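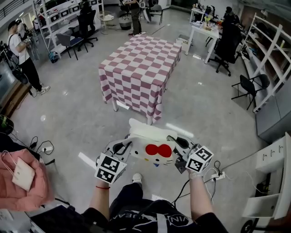 By the Niddale Notes desk | Jun 7, 2025 | Filed under: Around Town

The Torembridge toy swap is back, and with it the annual question of how a household that gave away 12 stuffed animals in October can own more of them now than it did then. Plush does not obey the usual laws. You take a bag to the hall, you come home with a bag, and the second bag is bigger.

The rules are the same as last year, mostly. Bring up to 5 toys per child, clean, with both eyes. You get a ticket for each one and trade the tickets for whatever is on the tables. Character plush goes first — anything with a bow or a famous face will be gone before the coffee is ready — so those of you hoping to unload a gray rabbit of no known origin should be realistic.

Last time 187 toys came in and 100 found new homes. The rest spent the winter in a closet in Bridness, and they will be back on the tables looking rested. Please consider taking one. Please consider taking several.

Puzzles are allowed again after a two-year ban, on the condition that you have put the thing together yourself and seen the last piece go in. Board games with missing dice are not welcome. Neither are drums.

Doors open at ten at the Kwan Street hall. Parking is behind the library, and the gate sticks, so lift it as you push.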